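Folding group: what changed when we stopped resetting by hand

The folding work at Saldale has been going on since spring, and several people in other groups have asked where it stands. The short version is that the method now uses fewer demonstrations than it did, and the part that made the difference was the start of each attempt.

Until June, every demonstration began with a garment already laid out flat. A person smoothed it, stepped back, and the operator drove the two arms through the fold. We collected 3,000 demonstrations like that. The policy trained on them folded well from a flat start and badly from anything else. If a sleeve was tucked under, it went ahead and folded the sleeve in with the rest.

Kyrylo Antoniuk proposed that we throw out the flat start. In the new protocol the table is cleared between attempts, the garment is dropped on it from above, and the operator has to deal with whatever lands. Picking up, spreading and folding are recorded as one run. An attempt that goes wrong is kept if the operator recovers from it, and the recovery is labeled separately.
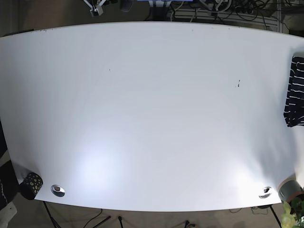

Hrytsenko asked at the group meeting whether we were just making the data messier and hoping for the best, and wanted to know why a separate spreading policy wouldn't do the same job with less trouble. We tried that first, in fact. The spreading policy had no idea what the folding policy needed, so it would stop with the shirt neat but turned the wrong way, or too close to the back of the table for either arm to get a good grip on the hem. Training the two parts together removed most of those cases.

The comparison we ran was simple. One policy was trained on the full flat-start set. The other was trained on 600 runs from a dropped start. Both were then given the same garments, dropped the same way, with 30 attempts each. The flat-start policy finished 2. The other one finished 19. From a flat start the older policy is still slightly better, and we don't want to hide that. It makes cleaner edges, and it's faster.

Most of the remaining failures happen at the hem. Both grippers have to get hold of it before the first fold, and if one of them takes two layers on one side and a single layer on the other, the shirt twists as it comes up. 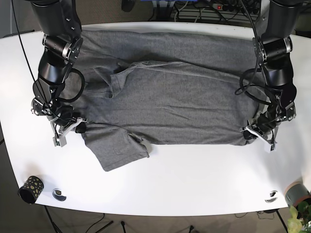
We added a short pause after the grasp, during which the policy compares the opening of the two grippers. If they differ by more than a set amount, it lets go and tries again. The pause costs around a second per fold, and operators find it annoying when they watch, but the twisted folds dropped off once it was in.

The wrist cameras turned out to matter more than we had planned for. With only the overhead view, the policy could not tell one layer from two. Dark fabric is the hard case. Creases are difficult to pick out from above, and a lifted garment can block the overhead view of the gripper holding it. 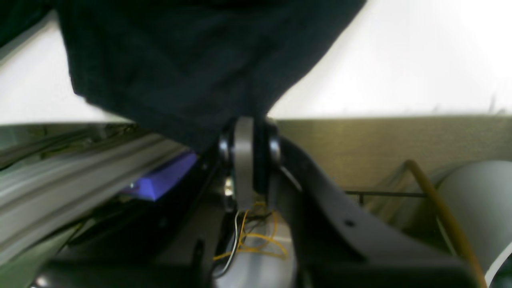
Stekach has been running the same training with the wrist views removed one at a time, and those results should be ready for the next issue. Early numbers suggest that losing either one hurts about equally, but the runs are not finished.

Two things are still open. We have not tried anything with buttons or a zipper. We also don't know how much depends on the table itself, so the setup will be repeated at Ravholm on a smaller surface before we write anything up. The labeling guide for recoveries is in the group folder, and corrections to it are welcome.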